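Projects > Student Reports > Open Day Visit
Aug 15, 2021, by a second-year robotics student
3 comments

Our group saw the two-handed demo at the Skandell open day. The sign promised 1000 pick-and-place runs; we stayed for 2 and a sandwich. The task was putting toy pumpkins on a plate, a job my nephew does faster and with more shouting.

I wrote down how the left hand carried its pumpkin, with the fingers around the sides, and how close it came to the plate rim. The right hand, open at this point, had its own pumpkin to think about.
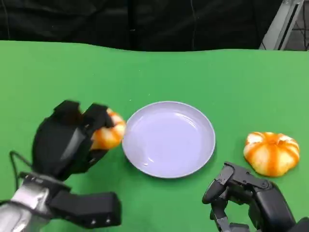 What we would ask next time

How the grip force is set, and who picks the pumpkins.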